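Cuaderno del taller, 23 de junio de 2025

Sigo con lo de las manchas de óxido en los textiles deportivos, que ya me tiene un poco harto pero también enganchado. Retomo donde lo dejé: las probetas de poliéster rojo con ribete blanco, las que cosimos en febrero, siguen sangrando color en cuanto el baño pasa de 40 grados. El rojo liso aguanta bien, el problema está siempre en la frontera con el blanco. Un rosita asqueroso en la costura y ya no hay quien lo quite.

Simin Zarei me pasó su hoja de cálculo del lote de Gultham (178 probetas, bendita paciencia) y he estado ordenándola por tipo de ribete. Los de canalé se portan peor que los planos. Mi teoría es que el canalé retiene baño entre las nervaduras y el aclarado no llega, pero lo apunto como teoría y nada más.

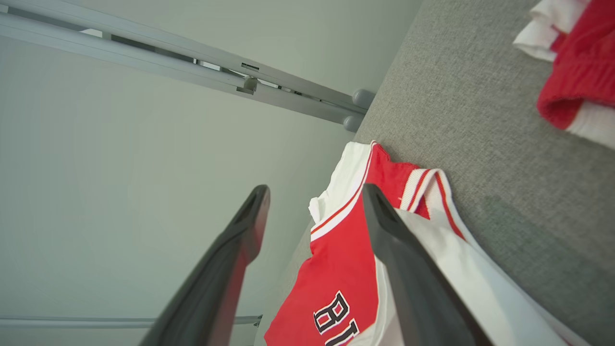

Lo segundo que quería dejar escrito es el orden de los baños. Hasta ahora íbamos con el quelante primero y el detergente neutro después, porque así venía en la receta vieja de Flelovgate. Esta mañana lo he hecho al revés y el agua del segundo baño me ha salido casi limpia. ¡Casi! Queda una sombra amarillenta que no sé si es óxido o el apresto de fábrica soltándose. Habría que guardar una muestra del agua, y no la guardé, así que toca repetir.

Ah, y el pH. El medidor pequeño vuelve a marcar lo que le da la gana, lo calibré dos veces y entre una y otra se me fue cuatro décimas. He usado tiras. Si alguien coge el medidor, que lo calibre antes y lo anote en la tapa, por favor, que luego comparamos datos que no se pueden comparar.

Pendiente también el hilo. El de las costuras no siempre es la misma fibra que la tela, y en dos probetas el hilo ha quedado más claro que el paño. No me gusta nada, pero tampoco he tenido tiempo de mirarlo bajo la lupa.

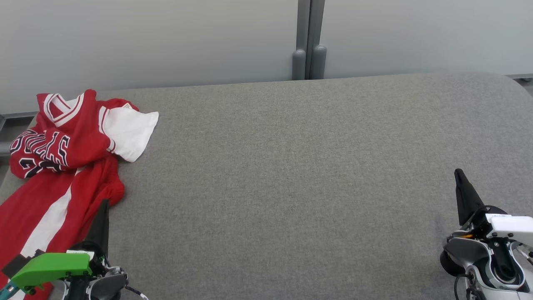
Vy Huỳnh opina que el orden invertido solo funciona con suciedad reciente, y que con una mancha vieja el detergente se queda en la superficie y el quelante llega tarde. Puede ser. Las mías son manchas hechas aquí, con clavos y vinagre, y llevan 84 horas de envejecimiento, que comparado con una camiseta olvidada años en una taquilla es una broma. Le he dicho que me separe algunas de las viejas de verdad y las paso por los dos órdenes, con el mismo tiempo y la misma agua.

De la etiqueta de Itemix mejor no hablo mucho. Las térmicas se despegan en el segundo baño y he acabado marcando con hilo blanco y nudos, como se hacía antes: un nudo para el orden viejo, dos para el nuevo. Funciona de maravilla y no cuesta nada (Siamak Nikzad se rio un rato, pero ayer me pidió el carrete).

El secado lo dejo en plano, sobre malla, sin ventilador. Con ventilador la mancha migraba hacia el borde y me salían cercos. Lo del papel secante encima lo probé una vez y deja pelusa en el canalé, descartado por ahora.
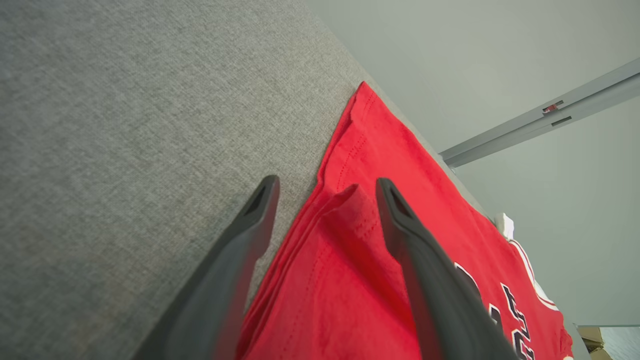

Según Nima Asadi, los cercos no son del ventilador, son de secar con demasiada agua dentro, y con una toalla enrollada antes de la malla se acabarían. Dice que en Seidel lo hacían así con las banderas y que nunca vio un cerco. Vale, me apunto la toalla. Lo que no quiero es cambiar dos cosas a la vez, así que primero repito el orden de los baños con el secado de siempre y luego meto la toalla en la tanda siguiente.

Para la próxima: guardar agua del segundo baño en frasco con fecha, mirar el hilo con la lupa, pedir tiras de pH (quedan pocas) y preguntarle a Afshin Mahmoudi si el grifo del fondo sigue dando agua desionizada o ya han cambiado el cartucho.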